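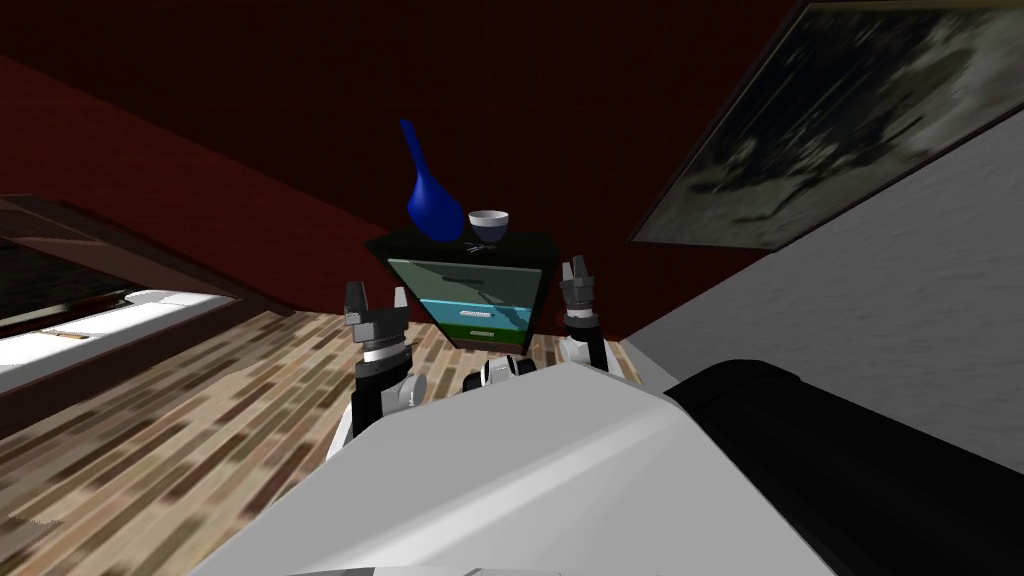
The three-drawer cabinet in the simulator, with both grippers up in front of it

I'd been promising myself a trip to Osley ever since Lena Michalski mentioned that the Pirkitz lab opens its doors every December, and this year I finally made it (two trains and a very wet walk up from the station, but never mind).

Dariusz Pietrzak showed us round. His group gathers examples for a learning system they call Fava, and a good part of the gathering is done in simulation. A person drives the two arms by hand controls, the computer keeps every movement, and later on Fava is trained on the lot. The room we spent longest in has a plank floor, dark red walls and a little black cabinet with drawers in green and blue, and I grew rather fond of it. There's a tall blue vase on top, next to a small white cup, and I'm afraid I worried about that vase all afternoon!

Dariusz told us they keep the clumsy attempts as well as the good ones, marked separately, and that a new operator needs 4 sessions before any of their work goes in. Lena had a go at the controls and was far better than me — I spent most of my turn waving at the wall.

Afterwards there was tea and poppy seed cake in the Brzozowska room upstairs, where I got talking to one of the students about how they choose which rooms to build next. Mostly people just ask for them, she said. She had put in for a pantry.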